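Buying a Small Robot Arm for the Workshop: Planning and Budget Tips

Last updated April 18, 2018

Most of the money that gets wasted on a first robot arm goes on things that were left off the list. The arm itself has a price on a page. The table, the fingers, the cables, the spare plug and the shelf space don't, and they arrive as small bills for months afterward. These tips are for a small shop, a school lab or a serious home workshop that wants one arm on one table.

Start with the job

Write down the heaviest thing the arm has to lift and the farthest point it has to reach. Add the weight of the gripper to the first number. Sellers quote payload with nothing bolted on the end, and a gripper with metal plates and a camera can eat a good part of it.

Then write down the smallest thing it has to pick up. Thin card, cable and plastic bags are much harder than blocks and cups. If your job involves any of these, ask to see it done before you pay.

Set the budget in two parts

Put the arm in one column and everything else in another. For a bench setup I would keep at least $2,000 in the second column. It covers:

Gripper and one spare set of fingers
Camera and bracket
Table or table top
Emergency stop and power strip
Cable clips, sleeves and ties
Shelving and bins
Shipping, both directions if it is a trial unit

The last item catches people out. The Cerko arm I tried came with free delivery, but the return freight was mine, and the crate had to be the original one.

Asking for quotes

Get 2 quotes for the same list of parts, worded the same way. I used Sevesard and Dankwa. One was cheaper on the arm and charged extra for the controller, the other included the controller and left out the power cord. Side by side in a spreadsheet they came out nearly level.

Ask each seller:

What is the warranty on the gripper, as opposed to the arm?
Are fingers sold singly or only in pairs?
Does the software need a yearly license?
How long do spare parts take to arrive?

Lead times get worse toward the end of the year. An order placed in November can easily sit until after the holidays, so if the money has to be spent by December, get the paperwork in during the summer.

Used and demo units

A demo arm can be a fair buy. Ask for the running hours and a video of it going through its full range with the sound on. Grinding or clicking at the base is a reason to walk away. Worn finger pads are cheap to replace. Stripped screws on the finger plates are a nuisance, so check them and keep the right driver in the drawer.

The table

Buy a table heavier than you think you need. A light one rocks every time the arm stops, and the camera picks up the shake. A plain matte top in one color is easiest for the camera to deal with. Wipe it down at the end of the day, and replace the surface when the stains start to confuse things.

Leave a clear strip all the way around. If people have to squeeze past, mark the reach of the arm on the floor with tape.

Boxes, cords and floor space

Plan for unpacking. Each machine comes with its own cartons, bags, cards and cable ends, and in a room with several machines it adds up fast. 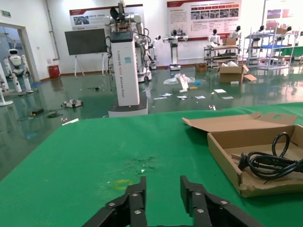

Put two things in the second column of the budget for this: a shelf for cartons you have to keep for the warranty, and a large bin for everything else. Shallow cardboard trays are fine for power cords. One cord to a tray, coiled, with the name of the machine on a strip of masking tape near the plug. Pledurier sells stackable bins that last longer, but start with cardboard and see how many you need.

Read the small cards before they go out. Serial numbers and license codes are often printed on them and nowhere else. Photograph both sides and save the pictures with the invoice.

Sweep before the first test run. Loose plastic on a smooth floor is a slip hazard, and a base on wheels will drag it along.

Time

Allow roughly 7 working days from delivery to the first useful job, longer if the network has to be approved by someone else. Don't promise anything to a customer in that period. Keep a notebook by the table and write down every part you had to go out and buy. It makes the budget for the second arm much easier to fill in.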